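About us

Hello! I'm the one behind Clikberg, a small holiday lettings business looking after eight cottages and flats in and around Tiltcombe. I started in December with one damp place on Marton Lane (lovely neighbours, terrible boiler) and somehow never stopped.
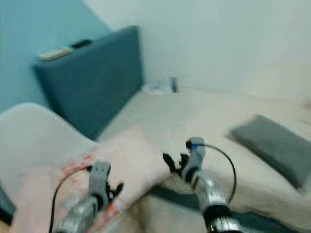
Bed in one of the smaller rooms

I do the bookings myself, so if you ring, you get me. Dogs are welcome in four of the properties, and I'll happily tell you which pubs will have them too – the Bustamante does a cracking Sunday roast, but do book!

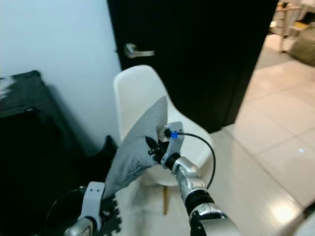 Last year we had 2,175 nights booked, up from 1,965 the year before, and lots of those were people coming back, which makes me very happy. Got a question about cots, parking or late arrivals? Drop me a line and I'll get back to you the same day.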